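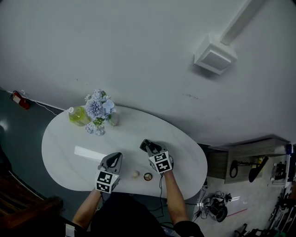

# Chapter 3: What Lives on a Table

I can't walk past a table without reading it. My mother used to scold me for this at other people's houses (she had a point!), but it's how I fell into writing about rooms, so I've never tried very hard to quit.

Take a round or oval table, the kind with no corners to push things into. Where does stuff end up? Flowers drift to one side, a bottle parks itself next to the vase, and the small things, a ball, a makeup compact, land in the middle where a hand can reach them. My old teacher Nazanin Arabzadeh called that middle part "the pond," and I'm going to use her word all through this chapter.

When I was working on the Titby survey we wrote up 629 tables, and I got so tired of fruit bowls! But I did learn to look at three things first: how shiny the top is, what's standing up, and what could roll away. A glossy top throws the ceiling light right back at you, and people seem to set things down differently on it than they do on bare wood.

Before you read section 3.1, go find a table. Don't tidy it. Draw its outline on a sheet of paper, mark what stands tall with an X and what lies low with a dot, then circle the pond. Keep the sheet handy, we'll be drawing on it again in a few pages.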